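How Do Traffic Lights Know When to Change?

If you have ever sat in the back seat at a red light while no cars at all came the other way, you have probably wondered who is in charge. Is there a tiny person inside the pole? Does the light dislike your family in particular?

There is no tiny person. There is a metal cabinet, usually gray or green, standing on the corner where you have walked past it all your life without saying hello. Inside is a computer called a controller, and it runs the whole intersection. It is not a very clever computer. It would lose to you at checkers. But it is extremely good at two things: counting seconds, and never letting two green lights point at cars that would crash into each other.

The plain kind: a clock with a bossy streak

The simplest traffic light runs on a timer. The main street gets green for 30 seconds, then yellow for 4, then red. For a moment everybody has red, so that any slowpoke can get out of the middle. Then the side street gets its turn, for 21 seconds, and the whole thing starts over.

One full trip through all the turns is called a cycle. (Yes, the same word as the thing with two wheels. English was in a hurry that day.)

A timer light doesn't look at the traffic. It does not care if there are forty cars waiting or one squirrel. In a busy downtown this works fine, because there is always somebody coming from every direction. At night on a quiet road it is a great way to learn patience.

The clever kind: wires under the street

Other lights wait until they notice you. Look at the pavement just behind the white stop line next time you are crossing with a grown-up. You may spot a thin dark outline cut into the road, shaped like a rectangle or a circle. That is where workers sawed a groove, laid a loop of wire in it and sealed it up with black goo.

A little electricity runs through the loop all day long, and it makes an invisible magnetic field above the road. When something big and metal rolls over, the field changes. The controller notices and says to itself, in whatever language gray boxes use, "Fine. There's a car."

People like to say the loop weighs the car. It doesn't. You could stand an elephant on it and the light would stay red, and now you would have two problems. What matters is metal.

Some intersections use cameras or radar up on the poles to do the same job. The camera watches one patch of road, and when that patch stops looking like road, it guesses there is a car on it. Snow and fog can confuse it. Snow and fog confuse most of us.

What about my bike?

A bike has a lot less metal than a car, and some bikes have almost none in the frame. So the loop may not notice you, and you can stand there growing old.

If you ride, look for a small painted bicycle on the road near the stop line. It marks the most sensitive part of the loop. Put your wheels right on it. The metal in your wheel rims can be enough to wake the thing up. If that doesn't work, get off, walk your bike to the crosswalk and use the button. Going through the red light because it ignored you is not on the list of choices.

Does the button do anything?

Pui-shan Tse has worked on signals in the town of Batance for years, and this is the question she gets from every single class that visits her shop.

"Usually, yes," she says. "Once is enough. I have seen a boy push it until his arm got tired. The box heard him the first time."

At many crossings, the button tells the controller that a person on foot wants to go. The controller then saves a WALK turn for you, and keeps the light long enough for someone to get across. If nobody pushes, the cars get a shorter turn and the walking signal never comes on.

In some big downtowns, the WALK sign comes up by itself every time during the day, so pushing makes no difference. You will probably push it anyway. Everyone does, including Pui-shan.

What the signals tell a walker

The white walking person means you may start across, after you have looked. Turning drivers sometimes forget that other people exist.

The flashing orange hand means don't start. If you are already in the street, keep going at your normal walk. You don't have to run, and you don't have to turn back.

The steady orange hand means wait on the curb. This holds even if your friend is already on the other side making faces.

Many signals also have a countdown. It tells you how long until the hand stops flashing. It is not a dare.

Why do we sometimes hit every green?

Because somebody planned it. On a long street, the controllers can be set so each light turns green a bit after the one before it. A car going at the right speed rides along with the greens, as if on a wave. Signal workers call it a green wave, which is one of the few times they get to be poetic.

A car that speeds just gets to the next red sooner. This is a very useful fact to bring up from the back seat, though you may not be thanked for it.

Krasniqi Avenue in Batance has a green wave every school morning until 830 cars have gone past the counter by the bridge, and then the plan switches to a calmer one. In August, when school is out, it doesn't run at all. Siu-fong Lau, who drives the number 4 bus down that street, says she can tell the very first morning it comes back.

Try it: a traffic light on your table

You can be the gray box for an afternoon.

1. Make the roads. Tape two long strips of dark paper into a big plus sign. Draw a stop line on each of the four arms.

2. Make the signals. Cut out four cards. Color one side of each card red and the other side green. Leave out yellow for now, as you only have two hands.

3. Find some traffic. Toy cars are good, but so are buttons, corks, or dry beans if your road is small. Beans are surprisingly badly behaved drivers.

4. Choose a place for cars to wait their turn. A box or tray for each direction will do, so long as it stays out of the road.

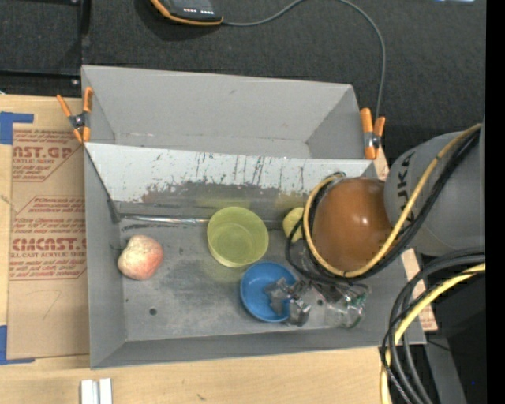
5. Run it like a timer. One person counts out loud. Give the main road a count of 30, then everybody red for a count of 2, then the side road a count of 21. Move one car through for every three counts. Keep adding new cars to the main road and only now and then to the side road.

6. Run it like a loop. This time, the main road stays green until a car stops at the side road's line. Then the side road gets a short green, just long enough for the cars that are waiting.

7. Write down how many cars were stuck each time. If you have a little brother or sister, this is also the moment they will drive a dinosaur through the middle. Real signal workers have to plan for surprises too. They call theirs parades.

What happens when the light breaks?

Inside the gray cabinet, next to the controller, sits a second gadget called a conflict monitor. Its only job is to be suspicious. It watches the lights all day and all night, and if it ever catches two greens that shouldn't be on together, it takes over and makes everything flash red.

Flashing red means each driver must stop, look, and take turns, like at a stop sign. If the power is out and the signals are completely dark, cars in most states are supposed to treat it as a stop sign on every side. Some drivers remember this. If you are walking, find a grown-up or a crossing guard, make sure each car has really stopped, and take your time.

Words to know

Controller: the computer in the gray cabinet that picks who goes next.

Cycle: one full round of everybody's turns.

Loop: the wire under the road that notices metal.

Conflict monitor: the suspicious one.

Green wave: a row of lights timed so that cars at a steady speed keep getting green.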